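Questions I get about my film reviews

Do you watch everything at the cinema?
I wish! Most of it happens on my sofa, with the cat on my feet. I do try to catch the big releases at the Illance on a weeknight.
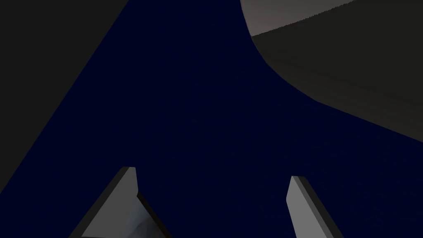
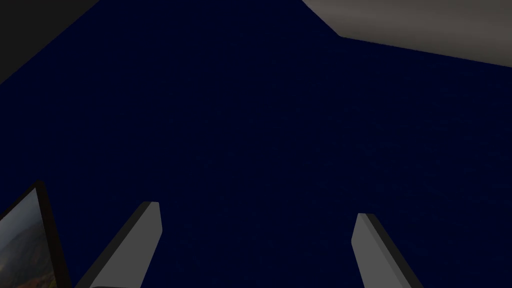
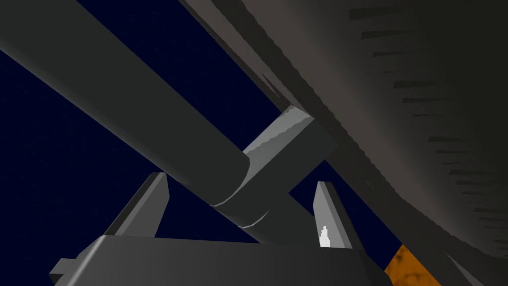 Why don't you give star ratings?
I used to, and then I gave two films four stars in the same week and only liked one of them. Now I just tell you how I felt walking out. Colour has a lot to do with that, I've noticed — a very dark navy blue, like the wall in the second picture, puts me straight in the mood for a slow thriller (Prutport is the one I always recommend, and it's barely lit from start to finish).

Will you spoil the ending?
Never without a warning. The plot bit at the top stops at the halfway mark.

How many reviews are there now?
There are 625, and almost 200 of those are documentaries. Blame Leonora Javier, who keeps lending me them.

Can I send you my own film?
Yes please, as long as it runs under 2 hours. I'm slow in July, so be patient with me then!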